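The Clalleck tablet was announced at six in the evening, and by ten past six Oratile Msimang had already decided to buy it. She read the specifications on her old phone, standing in the queue at the bakery in Heronbridge. The screen was 8 inches. The battery lasted 13 hours. It weighed less than the book in her bag, or so the company said.

"You have a tablet," said her brother, when she told him at dinner.

"I have a Vudolis," she said. "It is four years old and it closes my drawings when it wants to."

He asked the price. She told him it was 851, without the pen, and he put down his fork.

On Saturday she took the bus to the Bouazza shop near the station. She expected a crowd, but there was only a boy with his father and a man who wanted a cable. The tablet lay on a white table, tied to it by a thin wire. She picked it up. It was light, this was true. She drew a line with her finger, then a second line beside it, and she waited for the small delay that she knew so well from home. It did not come.
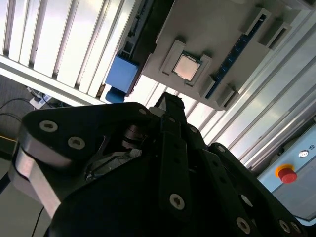 "Do you draw?" asked the assistant.

"A little," said Oratile. She had 81 drawings on the Vudolis, and most of them were of the same window, the one in her mother's kitchen. She had started them in October, when the house was sold, and she made each one from memory. In some the curtain was open. In some there was a cup on the sill.

"You can move your files across," said the assistant. "It takes only a few minutes. Then we can give you something for the old one, if you leave it with us."

She took the Vudolis out of her bag and looked at it. The corner was cracked from the time it fell behind the bed. She pressed the button – it woke slowly, as always – and there was the window, with the handle still not finished.

"How much would you give me?"

He named a sum. It would pay for the pen, and for the bus.

"I will buy the new one," she said. "But this one I will keep."

On the way home she sat at the back, with the white box closed on her knees. She opened the old tablet and began to draw the handle. It shut down twice before her stop, and both times she waited until it came on again.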